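Chapter 3
Sorting, or Where Did I Put That?

Gunnel Wikström once ran the parts room at Dorance, where over 1,000 small items lived in bins and one label read "Misc." It was, she said, the fullest bin in the building.

Most sorting problems begin this way - a few things, a container, and a person who is sure they will remember.

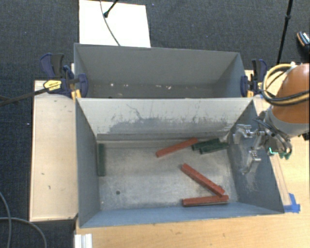
Before we sort anything, we have to decide what counts as alike. Color is the easy answer, and beginners reach for it first. Size and shape come next. Section 2 takes up the trouble that starts when two rules disagree.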